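Notebook, audio bench - Raltham football podcast
03/04/2023

Carrying on from the January notes. Goal for this session was to get the two-host preview show to sound like one room, and to sort out why the game clips come in so much louder than the talk.

Setup

Octavian on mic 1, Coralie Halliday on mic 2, me on the desk. Same script for every take: the opening, the three-game preview, then the quarterback segment with two clips of crowd noise and play-by-play. Gulteo for recording, Gristari for the edit, as before. Gain left where it was in January for the first take so there was something to compare with.

Take 1. Octavian good. Coralie thin, with a ring on every hard consonant. She was turned toward the door so she could see the clock. Moved the clock.

Take 2. Ring mostly gone. Octavian now popping on "playoff" and "Pittsburgh", both of which he says a lot. Pop screen was too close to the capsule, pushed it out four fingers' width. Better.

Take 3. Kept this one. Both voices sit at the same level through the preview. There is still a jump when they talk over each other in the quarterback segment, but that is how they talk and I don't want to squash it.

Room

Hard surfaces are still the main problem. Tile and bare wall throw the voice straight back at the mic, and you hear it most in the gaps after someone finishes a sentence. Clap test before and after hanging the two moving blankets: before, a clear flutter; after, a short dull tail. The blankets stay up for the rest of the season.
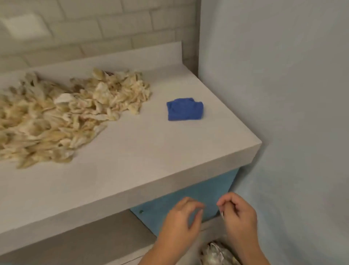
Clip levels

The clips are the real complaint from listeners. Two emails after the last show, both saying they had to turn it down in the car when the touchdown call came in. They are right. The clips arrive already squeezed flat and then our chain squeezes them again.

What I tried:

Pulled the clip track down 4 dB. Peaks fine, but the announcer got lost under the crowd.

Took the compressor off the clip track and left it on the voices only. Much better. Announcer clear, crowd sits behind.

Added a short fade at the head of each clip, 12 frames. Stops the slap when it comes in cold after Octavian's setup line. Sounds natural. Keep.

Tried ducking the clip under the hosts so they could talk over the end of the play. Works on the long return, sounds like a mistake on anything short. Use it on long plays only. 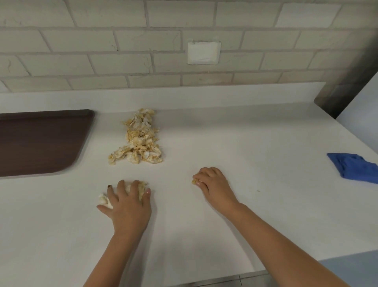

Then ran the whole quarterback segment through with the new clip settings and listened on the cheap earbuds, the car speaker and the desk monitors. The earbuds are still a bit sharp on Coralie's s sounds. The car speaker is fine now, and I could follow the announcer with the fan running. No change needed on the monitors.

Run time

Take 3 came out at 1078 seconds before edits and 891 after. Most of what came out was the argument over whether the rookie should start, which they had three times. Left in the second one, where Coralie brings up the third-down numbers. The edit into the injury report is a little tight - there is half a breath missing. Go back and borrow one from take 2.

Coralie wants the picks moved to the end of the show so people stay for them. Octavian wants them straight after each game while the listener still remembers what was said. I don't mind either way, but moving them means re-recording the links. Left as is until they agree.

Problems

Gristari dropped the markers again on export. Same as January. They survive if I save the session under a new name first, so do that every time until there's a fix.

The Grecu cable on mic 2 crackles when the connector is turned. Taped a red flag on it. Don't use it for a show.

To do

Borrow the breath from take 2 for the injury report edit.
Soften Coralie's s sounds, light touch, check on earbuds.
Write the clip settings on the card by the desk.
Order a replacement for the mic 2 cable, plus a spare.
Ask Octavian for the clip list the night before, in show order this time.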